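Home & Workshop Tips | Civic Season

We use cookies to improve your visit. By continuing to browse this site you accept our cookie policy.

Keeping Election Mail and Yard Signs in Order at Home

The Mirgate Residents' Office receives many questions from households in the months before a local vote. The following suggestions were prepared by Châu Mạc and reviewed by Phong Lưu of the Hestel branch.

Official mail

Set aside one folder or shallow drawer for anything sent by the election office. Campaign leaflets should be kept elsewhere, as a ballot envelope is easily thrown out with a stack of flyers. Open official envelopes by hand at a clear table. A letter opener may slice through the return envelope inside.

Complete a mail ballot with the pen type named in its instructions and let the ink dry before folding. If a drink is spilled on the ballot, do not attempt to dry it with an iron or in the oven. Contact the election office and ask for a replacement.

Signatures should be made on a hard, flat surface. A tablecloth or a stack of newspapers under the envelope will often cause the pen to break through.

Yard signs

Residents should check local rules on placement before setting a sign near a sidewalk. Wire stakes enter dry ground more easily if the spot is watered the evening before. Wear work gloves and press evenly on both uprights. Hammering on the top bar bends the frame.

After the vote, remove signs within 7 days or by the date your town has set. Wipe plastic panels with mild dish soap and store them flat in the garage. Wire frames may be hung from 2 hooks on the wall. Paper signs that have been rained on should go out with the trash if they show mold.

Households in the Trương and Zukar districts may bring clean panels and frames to the Mirgate office through the end of July. Panels should be tied in bundles of 4, with the frames kept separate.

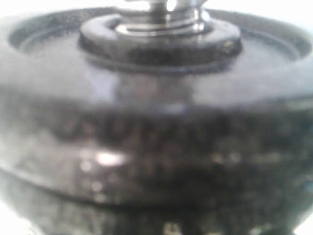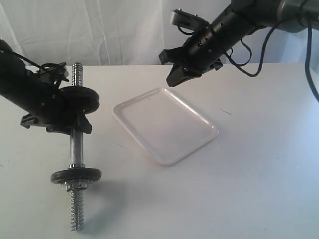
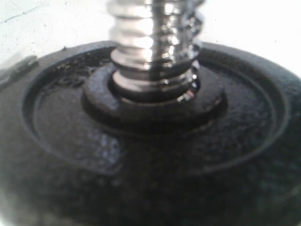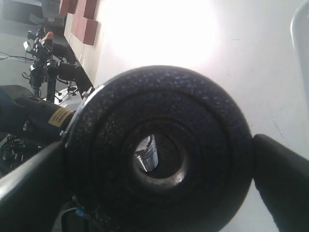

Second picture: dumbbell with a chrome handle, held upright. Fourth picture: black cast-iron weight plate.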